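Reading a Room: Surfaces, Corners and Joints
Session 4 handout, Introduction to Interior Materials
Mellard Evening School
Instructor: Ülle Baranauskienė
Revised 2025-05-30

Welcome back, everybody, and thank you for the homework on floors, which I enjoyed very much (more than I expected to, I'll admit, after reading so many pages on vinyl). This week we move up from the floor and onto the walls, and in particular to tile and brick patterns, which I promised some of you in the first session and then kept putting off. These notes cover what I say in class plus a few things I always run out of time for. Please bring them along, because I'll refer to the section numbers.

1. What we mean by bond

The word "bond" comes from bricklaying, where it meant something quite practical: the way bricks overlap so that the wall holds together. If every vertical joint sits right above the one below it, you have a stack of separate little columns with mortar between them, and the wall is weaker for it. Shift each course by half a brick and the load spreads out. That half-brick shift is running bond, and it is what most people draw when you ask them to draw a brick wall. Try it on a friend this week. I've asked a great many people over the years and hardly any of them draw anything else.

When the pattern moves indoors and becomes tile, or wallpaper, or a printed panel, the structural reason goes away completely. The wall behind is doing the holding up. We keep the pattern anyway, partly out of habit and partly because our eyes find it restful. Keep that in mind when we get to the discussion, since Kartini Gunawan made a very good argument last term that an indoor brick pattern is a kind of quotation, and I'd like us to pick that up again.

2. The patterns you should know by name

Running bond: half offset, as above. With long tiles a one-third offset is often chosen instead, since long tiles can bow a little in the middle and a half offset puts the high point of one right beside the low ends of its neighbors.

Stack bond: joints line up in both directions. It looks calm and modern and it forgives nothing. A joint that wanders by the thickness of a coin will show from across the room.

Flemish bond: long and short faces alternate within each course. Lovely on old houses, rare in tile, and a real headache to set out.

Herringbone: pieces set at right angles to each other in a zigzag. Allow extra material for the cuts at the edges. Beginners always order too little.

3. Corners

I could talk about corners for the whole two hours, and one year I did. A flat stretch of wall is easy. The corner is where you find out whether somebody planned the job or simply started at one end and hoped. When two patterned walls meet, look for these things.

First, do the horizontal joints meet at the same height? Your eye follows those lines around the room without being asked, and a step at the corner is like a hiccup in a song.

Second, does the pattern seem to fold around the corner, so that the piece cut off on one wall carries on along the other? Tile setters call this wrapping. It takes more patience than skill, though it takes some skill too.

Third, what fills the joint itself? In a tiled inside corner, the usual advice is a flexible sealant in a matching color in place of hard grout. Two walls move slightly in relation to each other as the seasons change, and grout in that joint tends to crack. 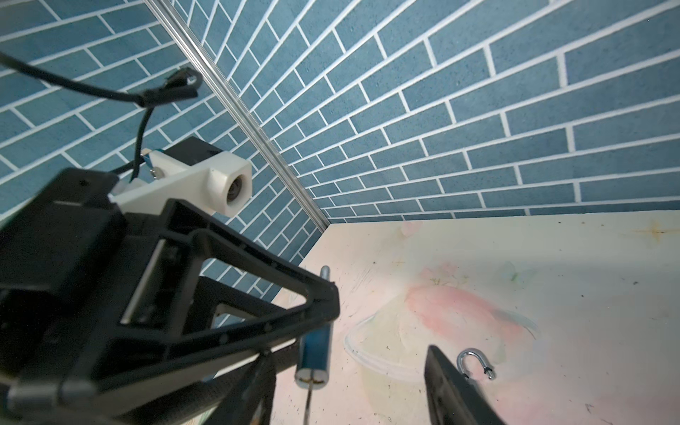 4. Color and the size of a room

Blue has a long history on walls, and I'll show slides of Dutch and Portuguese tile in class. For our purposes the useful point is how a strong color behaves where two walls meet. Each wall catches the light differently, so one blue becomes two, a lighter and a darker one, and people will sometimes swear to you that two different batches were used. Before you blame the supplier, hold a loose sample flat against each wall and look again.

There is also the old rule that cool colors "recede" and make a small room feel bigger. I would treat it as a rule of thumb and no more. Lighting matters at least as much, and so does the color of the joints. Pale joints on a darker tile draw a grid, and a strong grid tells you exactly how far away the wall is. Joints close in color to the tile let the surface settle down.

5. A worked example in setting out

Suppose we have a wall 331 cm wide, and tiles that take up 12 cm each including the joint. Divide and you get 27 whole tiles with 7 cm left over. You could start with a full tile on the left and finish with a sliver-ish piece on the right, and plenty of people do. Better to center the row and split the leftover, except that 3.5 cm at each end looks mean. So take one whole tile out, add its 12 cm to the 7, and share the 19 between both ends: 9.5 cm each side with 26 whole tiles between. Much nicer! Please work through the same steps for a wall 253 cm wide and bring me your sketch.

6. Reading and homework

Read the Nunon packet, pages 1 to 12, and skim the rest. Ningsih Osman has kindly left spare copies by the door.

Then choose one inside corner you pass every day, at home or at work, and draw it from floor to shoulder height. A rough pencil drawing is fine.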